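4. House rules for handling soft sheets

4.1 Why we wrote rules at all

When Noemí Ocampo and I started the Hetine recordings, we had no written rules for soft goods. We had a page and a half on rigid parts, mostly borrowed from the Flutano bench, and we figured a sheet was just a part that happened to bend. Well, it isn't! By the end of September we had 2134 episodes and three different opinions about what counted as a grasp, and two of those opinions were mine.

So we stopped for a while and wrote things down. What follows is the version dated 9 April 2024, which is the one used for everything reported in Section 5. I'm going through it in the order an operator would run into it on a shift.

Rule 1 is about the approach. Slow down before contact, and keep it slow until the pads have closed. A sheet moves when you so much as breathe on it (I exaggerate, a little), and a fast approach can push the fold you were aiming at somewhere else.

Rule 2 says to pick the target from the folds, never from the outline. Outlines are a mess with soft material. Part of an edge can be tucked under, or out of view completely, while a spot where creases meet gives you something to steer at. Our wrist view is close to the work, and in a lot of episodes the sheet takes up most of it, so we wanted a rule that still makes sense when you can't see all four corners.

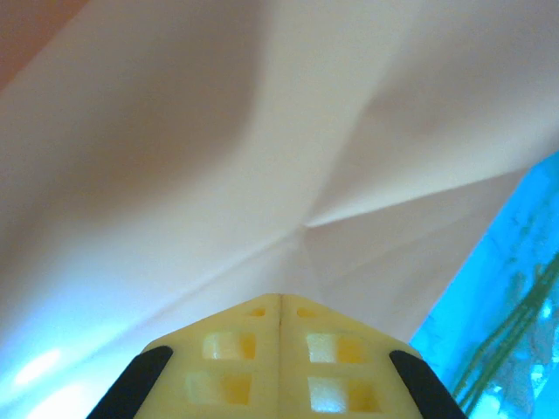 Figure 3. Wrist view of a creased white sheet above the gripper fingertip.

Rule 3 covers labels, and it caused the most arguing. An annotator may mark "near" from a single still, but "contact" needs the stills on both sides of it plus the force trace. Noemí pushed hard for this one and I pushed back, mainly because it makes labeling slower. She was right. When we went back over 2000 older labels with the stricter rule, the contact calls were where we disagreed the most, and I'd made plenty of the bad ones myself.

Rule 4 is lighting. Check for glare at the start of every session and write down what you find, even if you leave it alone. Pale material washes out easily, and a washed-out patch can hide a crease the annotator needs. We don't throw those episodes away. They get a flag, and whoever trains on the data can decide.

4.2 Stopping

An operator can stop at any time without giving a reason. The Cárdenas cell used to ask for a note with each stop, and people simply stopped less, so we dropped the note. We also pause after about 3000 cycles on a pair of pads and look them over by hand. That number came from the Flaltton checklist, and I'd be glad to see someone test it properly, as we haven't.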